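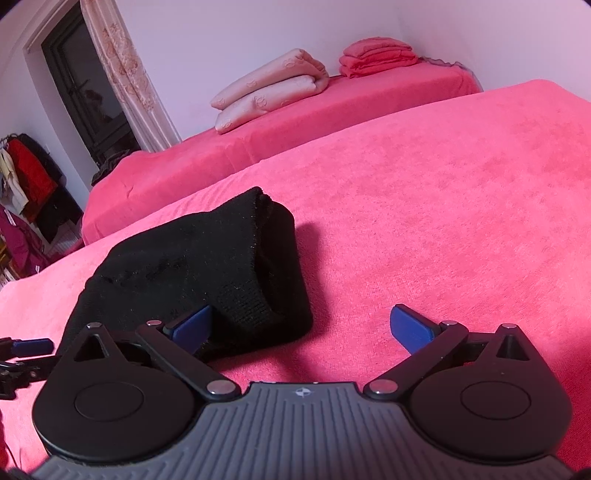

Jenport textile reuse store revises its sorting sheet for bedding, towels and knits

Posted Dec 2, 2018

The household textile store in Jenport has issued a new sorting sheet for donors and for the people who work its intake counter. The sheet replaces the version handed out since April and takes effect with the next drop-off. It covers bed linen, blankets, towels, socks and small knitwear. Coats, shoes and curtains stay on the older sheet until the store's winter stock has been cleared.

The main change is that sorting is to be done at home, on a flat, made-up bed, before anything is bagged. Under the old procedure donors brought mixed bags and the intake counter separated them. Grażyna Jabłońska, who runs the intake counter and wrote the new sheet, said mixed bags had been taking up most of the Saturday shift.

"A bag with towels at the bottom and one sock in the middle has to be emptied completely," she said. "If the towels come in as a stack, I put my hand on the side of the stack and I know what I have."

The sheet divides household textiles into 3 groups. Group A is flat goods: sheets, pillowcases, towels and blankets. Group B is small knits, meaning socks, cuffs, leg warmers, hats and gloves. Group C is clothing that does not fit in the first two groups and is sent on to the warehouse at Ronorow without being opened.

Flat goods

Towels are to be folded in half lengthwise and then in thirds, with the fold facing outward in the stack. Stacks should be kept to one kind of towel where possible. Hand towels and bath towels may share a stack if the larger ones are at the bottom. Colors may be mixed, although the store notes that sets in a single color are taken by families faster and are worth keeping together.

Blankets are folded to the width of a store shelf. A thin blanket will usually reach that width in four layers. A thick or plush one should be folded fewer times and left deep, since pressing it tight for a season flattens the pile. Plush bedspreads are accepted but must come in a bag of their own. The reason given on the sheet is lint, which moves from plush to anything knitted that is packed against it.

Sheets with ruffles or lace trim are folded with the trim to the inside. The trim is not to be pinned. Any sheet with loose trim goes to the mending table and is not counted as damaged unless the cloth itself has torn.

Small knits

Group B has the longest section. Socks are to be paired and folded over once at the top. The store no longer wants socks rolled into a ball with one cuff pulled over the other. A balled pair stretches at the ribbing, and the counter has to open it anyway to check the heels. Single socks are accepted in a separate paper bag marked SINGLES and are matched once a month.

Dark knits get their own paragraph. Black and navy items show lint and pilling more than pale ones, and a large share of the knits turned back at the counter this year were turned back for that alone. The sheet tells donors to go over each dark piece with a lint roller or a strip of tape, both sides, including the inside of a folded edge. Surface lint that lifts off with tape is not a fault. Pilling that does not lift off is marked with a yellow tag, and the piece goes to the lower-price bin.

Donors are advised to check dark knits by a window in daylight. The sheet also suggests laying them on a light or bright bedspread, where thin patches and the outline of a worn heel are easier to see than on a dark one. Knits should be moved off a plush surface again once they have been checked.

Working order

The recommended order for a bedroom with two beds is printed on the back. The nearer bed is the work surface and holds only the item being checked. The second bed holds finished stacks: blankets at one end, towels beside them, clothing for Group C at the end closest to the door. In a room with one bed, a table or a chest of drawers may serve for the stacks. The floor is not to be used at any stage.

Jabłońska said the two-surface layout came from watching how long the job took in an ordinary home. In a trial run by the store in the fall, households using one surface for everything needed 28 minutes to prepare a standard bag. Most of the lost time came from stacks that were knocked over and folded again. The sheet does not set a time limit.

Bags and labels

Bags are supplied by Moketti, a packaging supplier in the same district, and may be picked up at the counter without charge. The clear bag is for Group A and the gray bag is for Group B. Group C may come in any clean bag. A full bag must not weigh more than 8 kilograms. The counter has a hanging scale, and overweight bags will be split before they are accepted.

Each bag carries one label with the group letter, the contents in a few words and the word WASHED. Items must be washed and fully dry before they are packed. Anything that is damp on arrival will be handed back. Scented dryer sheets should be left out of the bag, and fabric softener is discouraged for towels.

Labels are tied on with string. Adhesive labels leave a residue on the clear bags, and the store reuses them.

What is no longer accepted

The following have been removed from the list: electric blankets, mattress toppers, foam pillows, and fitted sheets with failed elastic. Feather pillows are still taken if the ticking is sound and the cover zips off. Bath mats with a rubber backing are accepted only if the backing is whole.

Towels with frayed edges are still wanted. They are cut down for cleaning cloths and should be packed separately from the good stacks, marked CLOTHS.

Onward delivery

Sorted stock leaves the Jenport counter by van. Group A goes onto the store's own shelves first, and the surplus goes to Ronorow. Group B is kept in Jenport through the cold months. Transport is handled by Mahrous, the local carrier that also collects from the store's 27 street-level drop boxes. The boxes are for Group C only. Towels and blankets left in a box will be treated as Group C and cannot be pulled out for the shelves, so donors who want them to stay in town should bring them to the counter.

Box collection days are unchanged. The box on the north side of the station is out of use while the pavement is being relaid, and bags should not be left next to it.

Getting the sheet

Printed copies are at the intake counter, to the left of the scale. The text is the same on both the large-print and the standard version. Copies of the April sheet should be thrown away, as the group letters on it do not match the new ones: towels were in Group B on the old sheet and are in Group A now.

Bags already packed to the April sheet will be accepted until the end of the month if the label says APRIL next to the group letter. Questions about single items can be asked at the counter during intake hours. The store asks donors not to send photographs of whole bags, only of the item in question, laid flat, with the care label showing if there is one.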